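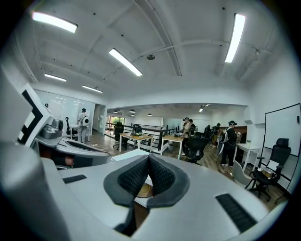 Toivo Kinnunen

Shop > Audio > Science fiction serials > Sustdale Station: The Complete Broadcasts

Sustdale Station: The Complete Broadcasts (CD box set)

£60, postage extra. Ships from November.

If you have been collecting Sustdale Station off swapped cassettes for most of your adult life, you will know what it sounds like with a kettle boiling through the second half of "The Plitarby Exchange". I have grown fond of the kettle. It isn't on this release, and I accept that this counts as an improvement.

The set has all 31 episodes of the radio serial on 10 discs, in broadcast order, plus a 76-page booklet. For anyone new to it, the serial follows the staff of a customs post in orbit around Plitarby, a planet whose main export is paperwork. There is a war on. It takes place almost entirely in other people's sectors, and reaches the station as late deliveries, missing crates and, twice, a general who wants to use the toilet. Captain Tarawneh runs the place. She has one pistol, and it's locked in a drawer to which she has lost the key, a plot strand the writers carried for two full series before remembering to resolve it.

The sound

Dalance went back to the studio reels wherever the studio reels had survived. Four episodes exist only as home recordings, and these were cleaned up by Rami Abu Hammour, who also did the Dalance release of the Moonlit Freight plays and apparently still wanted to work with them afterwards. The join in "A Quiet Docking" where one listener's tape runs out and another's begins is audible on headphones. In a car you'd never spot it. "Goods Inward" has a wobble in the closing music that could not be shifted and will be with us until the sun goes out.

Nothing has been re-recorded, and the door noises are the original door noises. Fans who wrote to Dalance asking for new door noises got a polite letter back. I have seen one of these letters and it is less polite on a second reading.

What was cut and what wasn't

The two episodes trimmed for the repeat season are back at full length. In "Tarawneh's Ledger" that means the whole of the inventory argument, five minutes of two people disagreeing over lamp oil, and I would put it up against any space battle you like. The other restoration is a song. You may prefer the repeat version.

The Christmas special is on disc nine and remains the Christmas special.

The booklet

Episode notes, full cast lists, a floor plan of the station and a long essay on how the serial came to be made on the money left over from a gardening programme. The floor plan contradicts the scripts in several places, mostly about stairs. There is also a page of letters sent in by listeners at the time, including one from a man who objected to the portrayal of customs officers and then, in a postscript, asked for a signed photograph of the captain.

I wrote the episode notes. Complaints about those come to me, and I expect to hear from the usual three people regarding the dating of "The Second Manifest". I have read your timeline. I still think it's set before the strike.

The box

A rigid card slipcase with the discs in two folding wallets. The wallets are tight when new and you will swear at the first disc you try to get out; press the middle of the hub and lift from the side. The spine matches the Dalance paperbacks in colour, near enough, though it stands taller than they do, so anyone who shelves by height has a decision to make.

Please don't ask for it on vinyl. I asked for it on vinyl, and was shown a sum.

Ordering

Pre-orders are open now and cards are charged when the parcel goes out. One box per parcel, as we tried two last time and the corners came off worse. If you order a paperback with it, everything waits until November and travels together, unless you put a note in the order form asking us to split it, in which case you pay postage twice.

Dented slipcases will be replaced if you tell us within a fortnight of delivery. We'll want the old one back. A faulty disc can be swapped singly, so please don't send the whole set.

There is no download version with the box. Dalance hopes to do one next year, at a price they haven't told me, and they have been hoping to do it for a while.

Also in stock: The Plitarby Tariff (paperback novel, slightly better than the serial's last series), Station Songs (single CD, much loved by those who love it) and a tea towel with the floor plan on it, stairs uncorrected.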